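Umville Sourdough Evenings: Frequently Asked Questions

Do I need to bring my own starter?
No. Each person receives a small jar of starter on the first evening. If you have already one at home, you can bring it and we will feed both and compare.

How long is the course?
It has 5 evenings. We begin in February and we finish when the last loaves are baked. One evening you may miss, but please not the first.

Which flour do you use?
Mostly Griva bread flour and a little rye. The rye makes the starter more active. You can buy the same flour from us at the door, in bags for two loaves.

My starter smells like nail polish. Did I kill it?
Very probably not. It is hungry. Throw away most of it, feed the rest with equal weights of flour and water, and do this twice a day until the smell is mild again.

Can I come if I don't eat wheat?
I am sorry, this course is not good for you. There is flour in the air all evening.

How much does it cost?
The price is 96 for the whole course, flour included. You pay it to Raquel Baptista before the first evening.
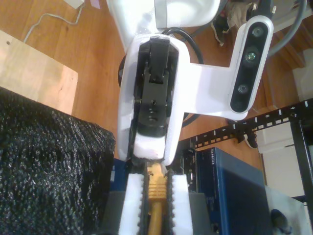 Berhanu Admasu wrote to us that his dough was still flat after 6 hours in a cold kitchen, and he asked if he should add yeast. Please don't add it. Put the bowl in the oven with only the light on, and look at the dough, not at the clock.

Can I freeze the bread?
Yes, when it is fully cool. Slice it first.

Where do I write if my question is missing?
Leave a note for Leidy Ñahui at the Yilma bakery. She answers within 2 days.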